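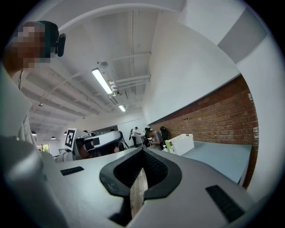

TROSSTEAD, May

Brick on the right, long pale blue top running in front of it. White plaster over the brick, then the gray band up high. White crate down the far end, black bag on the wall next to it.

First one up from the long room. Quick page, more when I get a minute.

For anyone who hasn't been by since the winter: we're in the ground floor of the old Vuston building now, side door, 3 steps down, mind the last one. The room is long and not very wide and it took forever to figure out where things go. Still figuring.

Notes while I remember them

The brick. We kept it. Was going to be painted white like the rest, got as far as buying the paint, then everybody who walked in said leave it, so we left it. Brushed it down twice. It still sheds a little dust and you will get some on your sleeve if you lean.

The gray band. Already there when we moved in. Wanted to get rid of it, now I kind of like it. Stays.

The blue top. Best thing in the room. Dark brown on the side, pale blue on top, and long enough to spread a whole job out without stacking. Please no hot mugs directly on it!! There are 17 coasters in the drawer by the sink. Seventeen.

Wood floor. Swept every night, mopped when somebody gets around to it. Chairs get lifted and not dragged, the scratches by the door are from the first week and I'm still sore about it.

Crates. Slotted sides so you can see whats in them without digging. Small stuff falls thru the slots, so small stuff goes in a bag first. Lids are on order from Rirnine, 13 of them, no word yet.

Bags and coats. Up on the wall. Not on the blue top, not under it either, somebody always trips.

Still to do: shelf over the sink, second lamp, a real doormat, fix the draft at the side door. Also teh label maker is missing again, if it went home with you please bring it back, no questions.

Door's open till 6 most afternoons. Knock loud.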